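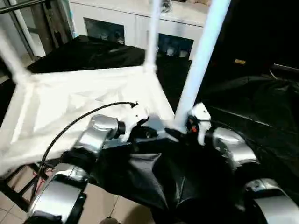

Two arms, one fabric-topped stand, three white poles rising upward.

We want people who are bad at folding laundry racks (good is fine too)

Hi! I run the home chores study at Hakidar, and I'm looking for 40 people to come spend an afternoon in August putting things together, taking them apart and putting them away while I take notes. Stands, racks, collapsible shelves, all the awkward stuff with tubes and cloth that pinches your fingers.

Why? I want to know if machines can do this kind of chore yet, and my own answer right now is "sort of, on a good day." Our robot, Voromer, has had 168 tries at our list of household jobs and I still wouldn't lend it to my mother. But I don't really know how good regular people are at these jobs either, so the comparison isn't fair until you come in and do them too!

You'd be here for 2 hours, starting at 1 p.m. You do each chore your own way, then you watch Voromer do the same one and tell me what it's getting wrong (people get very opinionated at this part, I love it). No tech background needed. You should be over 18, okay with standing a while, and okay with your hands being filmed.

Pay is $300, plus parking. We're on the ground floor of the Biwott building, side entrance, ring twice.

To sign up, leave your name and phone number at the Biwott front desk or use the form on the Hakidar study page. Tell me which chore at home you hate most. Mine's the fitted sheet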